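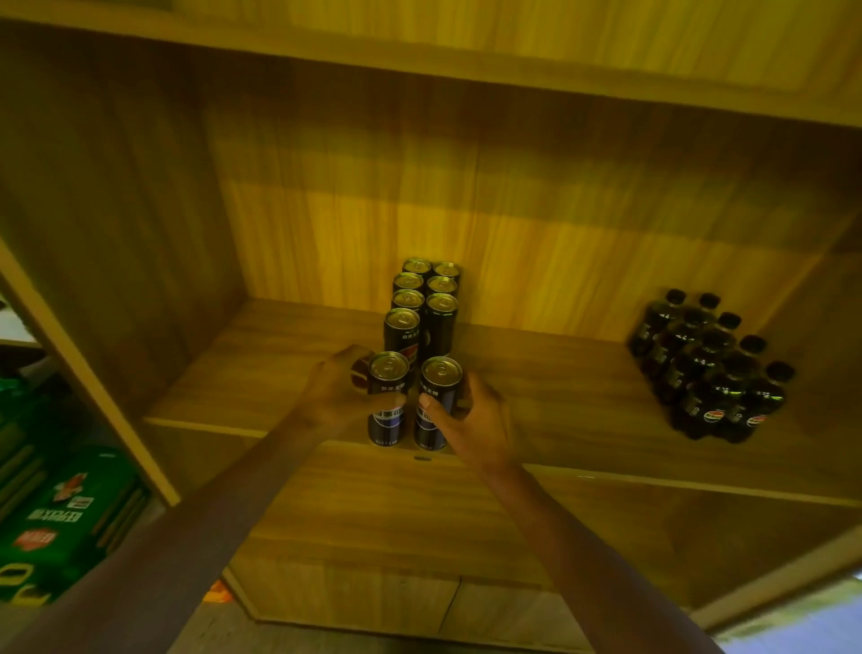

Narko shelf-stocking set, open day subset. Recorded at the Utora demonstration, 7/7/19, to give the restocking policy human reference motion from a head-level view. Each clip covers one shelf task. Tall slim cans are handled with both hands, one can per hand, and the bottles on the right of the same shelf are labeled as static obstacles.

Contents: 65 clips, 900 frames per clip. Visitor speech was removed.
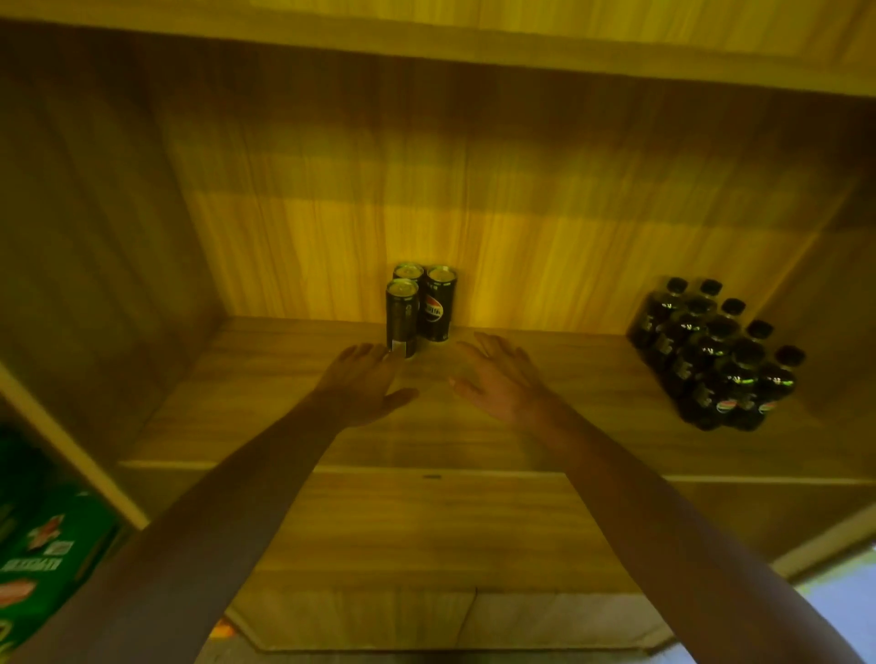

Hand keypoints are provided for 2 hands per frame. Blurred frames are kept and flagged. Cans hidden behind other cans have no box.

Annotation: Ya-wen Kwok, Sohail Jatoi
Contact: Cauã Rocha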